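Roladik - Begleitdaten zum Album "Flallance"
README, Stand Mai

Worum es geht

Dieser Ordner enthält die Einzelspuren, die Texte und die Notizen zu "Flallance", dem zweiten Album von Roladik. Wir geben die Dateien frei, damit andere Leute damit üben, mischen oder eigene Versionen machen können. Die fertigen Lieder in der Fassung der Schallplatte sind nicht dabei. Wer sie hören möchte, bekommt sie bei unserem Label Jumex.

Die Band besteht seit der Schulzeit und spielt Punkrock mit Akkordeon. Auf dem Album sind 14 Lieder, davon elf auf Ukrainisch und drei auf Deutsch.

Inhalt

spuren/ - 585 Audiodateien, WAV, 48 kHz, 24 Bit, mono
texte/ - alle Liedtexte als TXT, bei den ukrainischen Liedern mit deutscher Übersetzung
notizen/ - Tempo, Tonart und Stimmung der Gitarren für jedes Lied
proben/ - Mitschnitte aus dem Proberaum, MP3, in schwankender Qualität
takes.csv - Liste aller 1315 Aufnahmeversuche, auch der verworfenen

In takes.csv stehen also mehr Einträge, als es Dateien gibt. Die verworfenen Versuche haben wir gelöscht, nur die Zeile mit dem Kommentar ist geblieben. Manche Kommentare sind kurz und nicht sehr höflich, das bitten wir zu entschuldigen.

Benennung der Dateien

Jeder Name beginnt mit der Nummer des Liedes, danach kommen das Instrument und die Nummer des Versuchs. Ein Beispiel: 07_akkordeon_03.wav. Die Nummern folgen der Reihenfolge auf der Platte. Bei Lied 9 fehlt die Bassspur, sie wurde mit einem Synthesizer gespielt und heißt deshalb 09_synth_01.wav.

Alle Spuren eines Liedes fangen bei Null an und sind gleich lang. Man kann sie untereinander legen und muss nichts verschieben. Nur die Chöre von Lied 12 sind bis zu 50 Millisekunden zu spät. Wir haben das erst nach dem Mastering gemerkt und danach so gelassen.

Aufnahme

Schlagzeug und Bass haben wir zusammen eingespielt, ohne Klick, mit Ausnahme der Lieder 3 und 8. Das Tempo in den Notizen ist deshalb ein Mittelwert. Die Gitarren kamen später dazu, meistens abends nach der Arbeit, und der Gesang ganz am Schluss. Gemischt hat Hordiienko, ein kleines Studio, mit dem wir schon das erste Album gemacht haben. Auf den Spuren hier liegt kein Hall und keine Kompression - außer bei der Stimme, die schon bei der Aufnahme leicht komprimiert wurde.

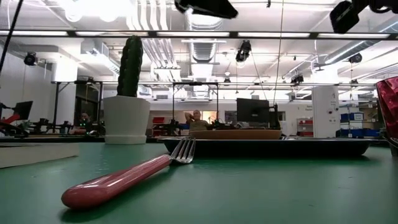
Nadiia Demchenko schrieb uns nach der ersten Version dieses Ordners, die Übersetzung von Lied 5 sei an zwei Stellen zu brav, und im Refrain gehe der Wortwitz ganz verloren. Außerdem wünsche sie sich die Akkorde direkt über den Textzeilen, denn zum Mitspielen müsse sie jetzt immer zwei Dateien offen haben. Die Übersetzung ist inzwischen korrigiert. Die Akkorde fehlen noch, sie sind für die nächste Version geplant.

Bekannte Fehler

- 02_gitarre_04.wav knackt kurz vor dem zweiten Refrain.
- In takes.csv sind die Umlaute kaputt, wenn man die Datei ohne UTF-8 öffnet.
- Die Tonart von Lied 11 ist in den Notizen falsch. Richtig ist e-Moll.

Nutzung

Die Spuren und Texte darf man für nicht kommerzielle Zwecke benutzen und verändern, wenn Roladik als Quelle genannt wird. Für Konzerte mit Eintritt, Werbung oder Film bitte vorher bei Jumex fragen. Über fertige Remixe freuen wir uns sehr, am liebsten als Link und nicht als Anhang.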